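FOR IMMEDIATE RELEASE

Hulirstead opens Inisness workshop store in October

Butcher block worktables, trays, shelving. All under one roof, 83 lines in stock on opening day. Doors at 9 a.m.
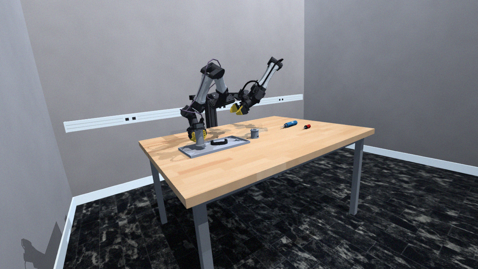 Prices and delivery

Tables from $199. Free delivery in Inisness, two day wait at most. Ullano oil finish is $141 extra, fitted legs inculded.

Trays sold singly or in pairs.
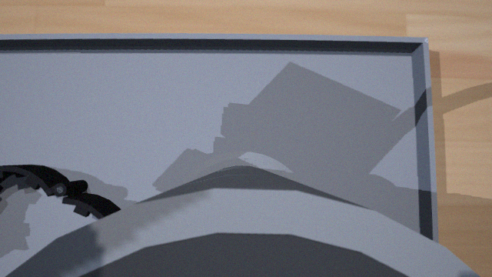 Trade accounts open same morning, bring a business card. Parking behind the Siddiqui building, enter form the north side.

Press contact: Hulirstead front desk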